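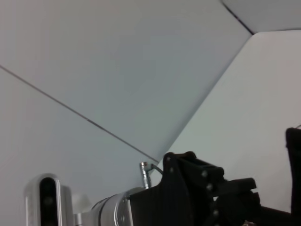
Furnby 407 Wall and Ceiling Panel

Item no. 407
Maker: Honkanen
Sold by: Dutedow Building Supply
Sold in packs of 2

The Furnby 407 is a smooth interior panel for utility rooms, hallways, workshops and storage areas. It goes up over studs or over an existing flat wall, and it can also be used on ceilings, including sloped ones. The face has a matte finish that can be left as it is or painted.

Colors
Pale Gray, Off-White. Both colors come in the same sizes and can be mixed in one order. Shades can vary slightly from one production run to the next, so order enough for the whole room at one time. The run number is printed on the end label of each pack.

What is in the pack
2 panels
Corner protectors for shipping
Printed fitting guide

Screws, adhesive, joint strips and edge trim are sold separately. The Ploretti trim range fits this panel. Choose the inside corner profile where a wall meets a ceiling and the flat joint strip where panels meet side by side. The older Ploretti snap trim does not fit.

Before you start
Store the panels flat and indoors for 2 days before fitting. Do not lean them against a wall, as they can take on a bow. The backing must be dry and flat. Old wallpaper and loose paint have to come off first.

Fitting
Cut with a fine-tooth saw, face up if using a handsaw and face down if using a circular saw. Leave a small gap at each joint and at the floor. Start from the straightest corner of the room and check the first panel with a level. On ceilings use both screws and adhesive. Adhesive alone is fine on walls where the backing is sound. Ceiling work takes two people.

Painting
Wipe down with a damp cloth and let dry. Use a water-based primer and any interior wall paint.

Care
Clean with mild soap and water. Scouring pads will leave shiny marks on the matte finish.

Not suitable for
Shower enclosures, saunas, exterior walls, or directly behind a stove.

Delivery and returns
Orders ship within 6 working days. Large orders go on a pallet, and the driver will unload at the curb only. Unopened packs can be returned. Cut panels cannot.

Questions about quantities or trim: ask for Aarne Nurmi at the Dutedow order desk. Have your room measurements ready, including ceiling height at both ends if the ceiling slopes.

Page updated 2022-06-06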